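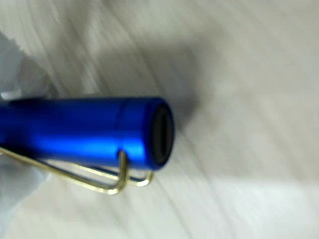

Skemance Workshop -- Bench Arm Maintenance Meeting
Minutes, October

Place: Jang Room
Meeting opened: 2:00 p.m.
Subject: setup and upkeep of the Bremeo arm

1. Minutes of the previous meeting

The minutes of the September meeting were approved with one correction. The spare elbow servo was listed as received. It had been ordered but not delivered. It has since arrived and is on the parts shelf.

2. State of the arm

The chair reported that the arm had completed 1,000 pick cycles since the last full service. The printed links were checked for cracks at the screw holes and none were found. One screw at the lower end of the long forked link had backed out slightly and was tightened by hand. Members were reminded that the screw goes directly into printed plastic and must not be driven with a power tool.

The elbow servo was reported to be running warm after long sessions. It was agreed that sessions will be limited to 200 cycles, followed by a rest with the power off, until the spare has been fitted and tested.

The cable from the end plate lies across the tabletop in open loops before it reaches the base. The meeting discussed whether it should be tied along the links. A fixed tie at the elbow had been tried in August and pulled the connector loose when the wrist turned fully. The cable is to stay free for now, and operators are to check the connector at each start.

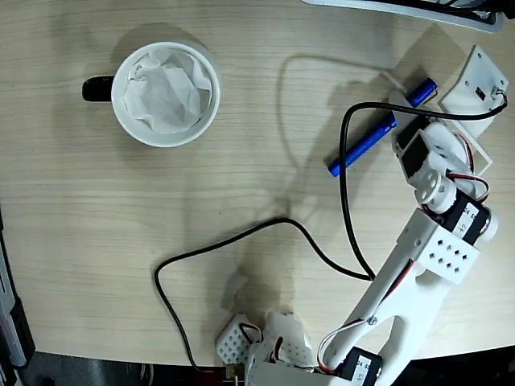
3. Servo replacement

The elbow servo will be changed before the next series of runs. The procedure adopted is as follows:

Power down and rest the arm on the table.
Note the horn position before removing the old unit.
Set the new servo to its center position on the test lead, not on the arm.
Fit the horn, replace the screws finger tight, then move the joint through its full range by hand.
Tighten the screws and run the joint at low speed.

The old unit is to be labeled and kept. Orley has offered to look at the gears without charge, and the meeting accepted.

4. Gripper alignment

A long discussion followed on the approach to the blue pen. Earlier runs had recorded the fingers closing on the clip, which turns the pen in the grip. The home position of the wrist was blamed by some members and the finger opening by others. It was agreed to correct the wrist first and leave the opening alone, so that only one setting changes at a time. 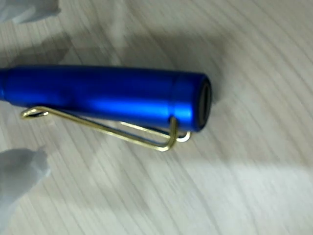
Item 4: fingers open above and below the blue barrel, with the wire clip along its lower side.

The wrist offset will be entered in the setup file and written in the bench log. The previous value is to be kept in the log -- it was lost after the spring service and had to be measured again.

5. Bench layout

The meeting reviewed the position of the base near the front edge of the table. Moving it back would give the cable more support but would reduce the usable area beyond the mug. The base will remain where it is. Clamps are to be checked weekly and after any stall.

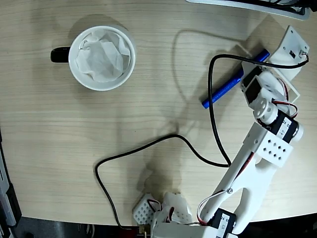
Drahomíra Tichý asked whether the joint limits would have to be measured again once the new servo was in, and said that the last replacement had shifted the elbow enough to spoil a full morning of runs. The chair confirmed that all limits would be measured again, elbow first, and that no recorded runs would begin until the results were in the log.

6. Spending

Purchase of one further servo and a set of printed elbow blocks was approved. The order will go through Orley.

7. Actions

Servo change and joint limits: chair, with Drahomíra Tichý
Wrist offset and log entry: Drahomíra Tichý
Parts order: secretary

The meeting closed at 3:10 p.m. The next meeting will be held in the Jang Room in November.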